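Planning and Budgeting for a Mobile Manipulation Cell
Handout for Session 5
Module leader: Gil-soo Kang

Read this before the Friday seminar and bring your group's draft budget with you, however rough it is. The seminar is a working session and there will be no slides.

1. Start from the task

Most equipment requests that reach a finance office begin with a model name. Yours should begin with a task. Write one paragraph that says what the robot has to do, where it has to do it and how you will know it has been done. Leave the name of any machine out of that paragraph. If you can't write it without the name, you have picked the machine first and the rest of the budget will be built to justify it.

For this session the task is the same for every group. A building operator, Kamirden, wants a two-armed mobile robot that can get through ordinary internal doors in an office block after hours. The doors are not automatic and the operator will not pay to convert them. Some have knobs and some have levers. The full brief is on the module page.

2. Simulation as a budget line

Groups tend to put simulation down as free. The software licence may well cost nothing for teaching or research use. The work does not. Somebody has to build the doors, set the hinge friction, fit the handles in the right places and check that the contact between finger and handle behaves sensibly. In the worked case, which Anastasia Triantafyllou prepared from her planning notes at Giredmont, staff time was the largest part of the simulation line by a wide margin.

Count the following under simulation:

Staff time to build and check the models
A workstation with a suitable graphics card, or hired computing time
Storage for recorded runs
Time to measure the real doors, including travel to the site

The last item is the one most often missing. A simulated door is only useful for planning if its width, handle height and closing force come from a door that exists.
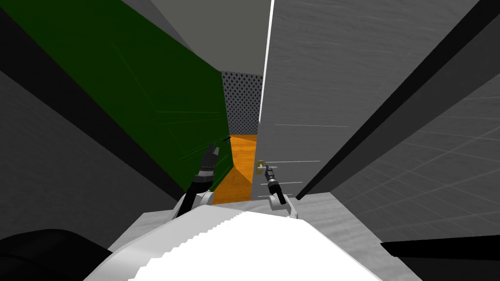
Once the models are in place, use them to settle questions that would be expensive to settle later. Can the arm reach the handle while the base stays clear of the door's swing? Is there room for a second arm in the gap, and does it do anything useful there? Does the gripper hold a round knob, or does the task need a different finger? Each answer changes a line in the budget. A longer arm costs more and usually needs a heavier base. A second arm adds its own controller, cabling and spares, so you should be able to say what it is for.

Be careful about what you claim from these results. Reach and clearance carry over to the real building fairly well. Grip and friction carry over badly. Write down which of your decisions rest on which kind of result, and set aside money for real tests of the second kind.

3. The purchase itself

Ask for quotations in writing and ask every supplier the same questions. In the worked case 2 suppliers replied, Alleo and Wickramasinghe, and their quotations could not be compared as they arrived. One had included grippers and the other had not. One had included delivery but left out installation. Triantafyllou drew up a single table with a row for every item and sent it back to both firms to be filled in. It added almost 15 days to the schedule.

Your own table should have rows for at least these:

Base, arms and controllers
Grippers, with spare fingers
Charging equipment and any electrical work
Safety equipment, including emergency stops
Delivery, unloading and installation
Training, and how many people it covers
Warranty, and what it excludes
Software updates after the first year

If a supplier leaves a row blank, do not enter zero. Mark it as unknown and ask again. A blank that turns into a charge in month four is a common reason for a project running out of money before its tests are finished.

4. Costs after delivery

Finance staff will want capital and running costs on separate sheets. Running costs start on the day the robot arrives, whether or not it is working. Include insurance, servicing, replacement batteries, consumables such as finger pads, and the share of a technician's time that the machine will take up. Groups usually guess low on the technician. Ask whoever looks after similar equipment in your own department how their week is divided up — the answer is often more useful than the supplier's figure.

Budget for the doors as well. Handles work loose under repeated trials and paint gets marked. For testing on your own premises, a door set in a freestanding timber wall is cheap and can be repaired without anyone's permission. Plan on 2 such sets, one with a knob and one with a lever, so that work can go on while one is being mended.

5. Order of spending

Spend in the order that lets you stop cheaply. For this task a sensible order is site measurements, then simulation, then a gripper tested on a bench against a real handle, then hire of a complete robot, then purchase. At each point write down what result would make you stop or change the plan, and write it down before you spend the money. Kamirden's brief allows for a review in April. Your plan should show which stages will be finished by then and how much will have been committed, meaning ordered as well as paid for.

Hire deserves a proper look. A short hire costs a good deal per day, but it shows you the charging routine, the noise, the width of the thing in a corridor and how long it takes to restart after a fault. Ask too whether the fee can be set against a later purchase. Some suppliers will agree to this if it is raised before the hire contract is signed, and very few will afterwards.

6. For the seminar

Bring one copy of your task paragraph and your draft table for each member of the group. Mark every figure with its source: quotation, published price, or your own estimate. Estimates are acceptable at this stage provided they are marked as such. Each group will swap tables with another and spend the first part of the session looking for missing rows. Revised tables go in the usual folder by the end of the following week.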